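28 August 2022
By the Statholm bureau

The county clerk of Drundmont has spent most of the summer answering the same question: why 752 mail ballots from the June primary were set aside, and what will be different this fall.

"The law says the signature on the envelope has to match the one we have on file," the clerk said in an interview at the county office. "For a lot of these people, the one on file is 20 years old. They signed for a driver's license as a teenager and never signed anything for us again."

Drundmont received 3706 mail ballots in the primary, the most in its history. Voters whose envelopes were set aside had 16 days to come in or send a form confirming the ballot was theirs. Most did. The clerk would not give a final number until the state finishes its review.

The race for the open Midadholm seat in the state assembly was close enough that both campaigns sent lawyers to watch the work. The clerk said that was their right, but that it slowed things down.

"They'd object to one envelope and we'd stop, and then the other side would object to the next one," the clerk said. "My staff were here until ten at night. I had people sleeping four hours and coming back."

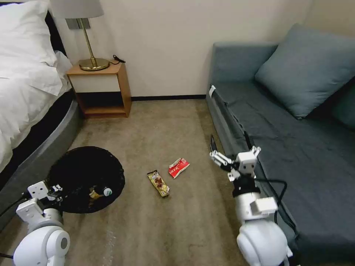
Some of the complaints came from voters who said they never got a notice. The clerk said the letters went out by regular mail to the address on the registration, and that the county has no budget for certified mail. In October the office will also call and email, if the voter has given a number or an address.

"A letter gets lost in with the coupons," the clerk said. "I've thrown out things I shouldn't have. So we'll try to reach people more than one way."

The county has also changed vendors. Lahlou, the printing firm that handled envelopes for the primary, was not asked to bid again after voters complained the signature line was hard to find. The clerk said the decision had been made by the county board and declined to go into it further.

Asked whether the two parties should still be allowed to send observers, the clerk said yes.

"I want them in the room – I just want them to read the rules first," the clerk said. "We're going to hand out a sheet this time. Two pages, front and back."

The clerk, who is not up for election this year, plans to ask for two more temporary workers at the next board meeting. Voters who want to update their signature can do it at the front counter in Drundmont or at the branch office in Midadholm.

Related
Midadholm assembly candidates agree to one debate
Statholm council puts off vote on ward map
How to check your voter registration

Contact the newsroom | Copyright 2022 | Back to top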